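Wall Panels and Fittings: Gallery

Reading time: 2 minutes

Close views from the workshop at Trillotora, where the Cendell wall system is assembled and checked before it goes out. Notes on surface, fixing and access are given with the picture and continue below it.
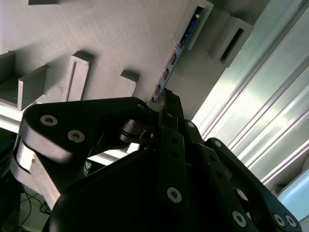 Pale grey textured panel with a narrow blue circuit board strip set into it. In front, black finger links and silver hex-socket screws.

Surface. The panel texture hides light scuffs and keeps glare down under workshop lamps. It does not hide adhesive. Any residue near a board strip should be lifted with a dry cloth first, then a barely damp one. Solvent cleaners leave a shiny patch that shows up from across the room.

Board strip. Strips are fitted level with the face or slightly behind it. A strip that stands proud will catch on sleeves and cloths and will work free in time. Check with a straight edge laid across the opening at both ends. Spare strips are kept in the Etim drawers, sorted by length, in their bags until needed.

Reach. Allow 200 mm of clear space in front of a panel for fitting and testing. Less is possible on short runs, but the angle of approach becomes steep and the lower end of the strip is hard to get at. Panels going into corners are best tested flat on the bench.

Screws. Hex-socket heads are used on moving parts throughout the workshop. They are checked for tightness after the first 20 cycles and again at 2,000. A head that has started to round is replaced the same day and the old one thrown away. Mixed lengths in one tray have caused more lost time than any other fault, so trays are now emptied and re-sorted each January.

Links and joints. Flat links with rounded ends can overlap at a joint without the corners catching. Dust collects where one link passes over the next. A soft brush is enough. Oil is not used near open boards.

Records. Each panel carries a sheet with the date of fitting, the strip length and the name of the Ovari batch. The present batch covers 29 panels. Sheets are filed by batch and then by room. A panel returned without its sheet is treated as untested and goes back to the start of the line.

Last updated: 2019-01-19

Contact | © Trillotora | Back to top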